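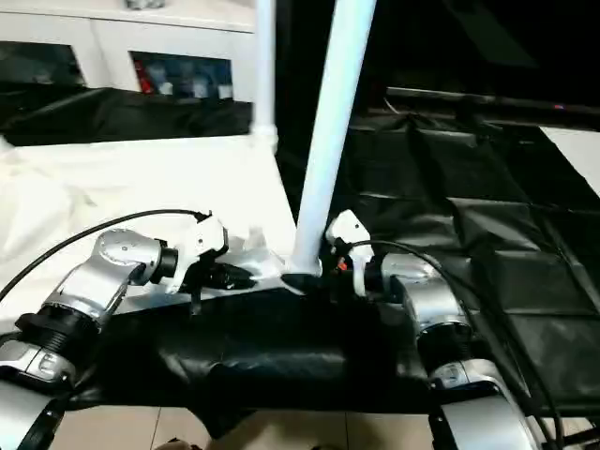

Search this site
Enter keyword Go

Britside workshop room opens again with new hanging cloths

May, by the Gaber local news desk

The workshop room at Britside is open again after 3 weeks of changes, and its users say the light in it is now much better for close work.

The old room had bare walls on all sides, and every lamp made a strong reflection on the table tops. Black cloth is now used to cover tables, and there are dark padded panels and white fabric sheets which can be hung around a work place. The project cost was kept low, as most of the fabric came from the closed theater in Brodotley. In total 145 square feet of black cloth was cut and hemmed for the room.

White poles are also part of the equipment. Users are asked to check that a pole is firm in its bracket before they leave it standing. Cloth should be shaken outside and put back on the shelf, but it does not need to be ironed.

The room has places for 31 people on the booking list, and three places are still free this month. Bookings are made at the front desk until 6 p.m. The smaller room next door, known as Gatik, stays closed until its floor is repaired. A date for this work is not yet decided.

Visitors can look at the room during opening hours without booking.

Last updated: May, 4:15 p.m.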